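The Patient Business of Teaching a Machine to Tidy

Before a robot can put a napkin in a basket, somebody has to do it first, and then do it again, and then a good many times after that.
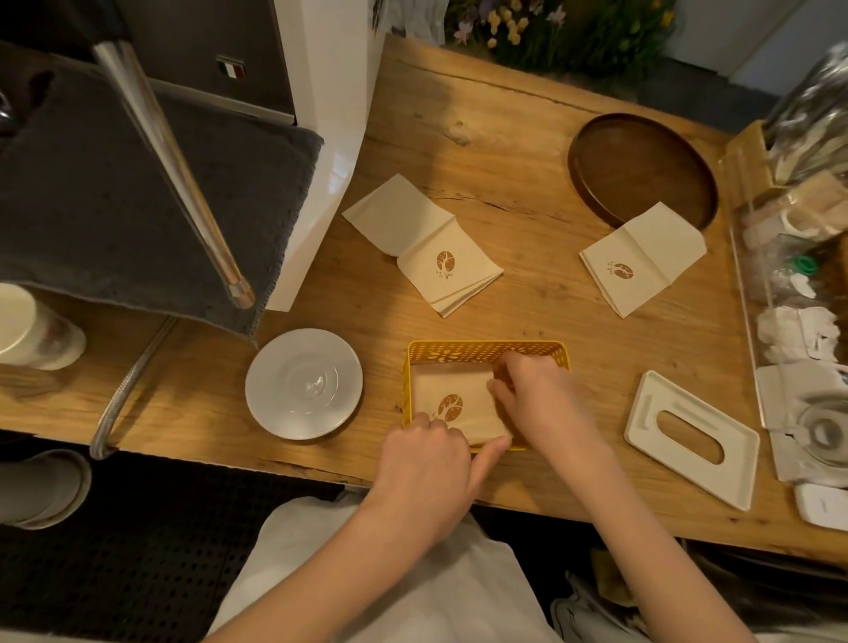
It never goes quite the same way twice, Montserrat Pacheco told me over the phone, and the day it starts going the same way is the day to stop and make a cup of coffee. The variety is what the learning system feeds on, she said, and a bored pair of hands gives it very little to eat.

I thought of that often during my visit to Tokovcombe, where the counter work for the Breddale collection is recorded. The collection held 3746 examples when I came by in September, and 923 of them were napkins — napkins folded, napkins stacked, napkins coaxed into a yellow plastic basket with little holes all over it and flowers cut into the rim. I had supposed (like most people, I imagine) that paper would be the easy part. Paper slides, though, and flops open, and a hand that has been tidying kitchens for years makes a hundred small corrections without mentioning any of them to its owner.

Those corrections are the treasure. One hand steadies the basket while the other tucks, and the system has to learn both halves of the job together. Baltasar Tejada, who sorts the recordings, keeps the clumsy ones too, provided the napkin gets where it was going in the end. He showed me one that took 20 seconds and was clearly fond of it.

We watched it 2 more times, and then he went back to his list. Saucers were next, and after those the tray, which he expected to fill most of the following week.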